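Is a four-week language course abroad worth paying for if the credits might not transfer?

Posted Sep 1, 2019 in Study Abroad

I'm looking at an intensive Portuguese course run by a school called Morais. The brochure says four weeks, 14 hours of class a week, "up to six credits," and a price of $1,456 that leaves out housing, books and the placement test. My college says it will "review" the credits once I'm back, so I'd be paying first and finding out later. The school also says most students "move up a full level" in a month, and I can't find anything that says who measures that or how. Has anyone taken a course like this and had it count for something? I work part time in the repair room at my college and would be giving up a month of pay, so I'd like to hear from people who went, please, and not from people who sell these things.

skeptic_in_row_nine
I went through a different outfit, Skenden, two summers ago, and I'd be careful with that phrase "up to." I was told up to six and got 2. The registrar wanted a syllabus with contact hours, the name of the textbook and a transcript from an accredited university. Skenden sent a certificate with a ribbon printed on it. Ask Morais which university issues the transcript — if the answer is a paragraph long, there probably isn't one.

As for moving up a level, they gave us one test on the first day and an easier one on the last. I did learn some Portuguese, mostly from the woman I rented a room from.
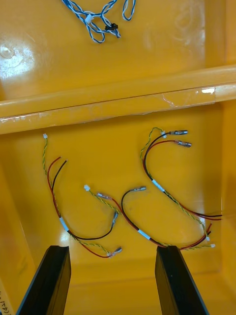 Grurton Girl writes that the credits are the wrong thing to worry about and that housing is where the money goes. Her host family place was listed at $1,356 for the month with "half board," which meant breakfast and, on weekdays, soup. The dorm was cheaper, but you had to ask for it by name, and by then it was full. She also says the classes were capped at 12 on paper and ran bigger in July, and that the school at Sukthorpe moves its fall course to October with smaller groups and the same teachers. She would go again, though she'd find her own room.

pmt_77
just go!! you only live once and the food is great. credits are just paper

skeptic_in_row_nine
Paper is what the college wants, though. Get the pre-approval form signed before you send a deposit, and get the refund terms in writing too. Mine said "refundable" on the website and "refundable less fees" in the contract, and the fees were most of it.

Comments on this page are closed.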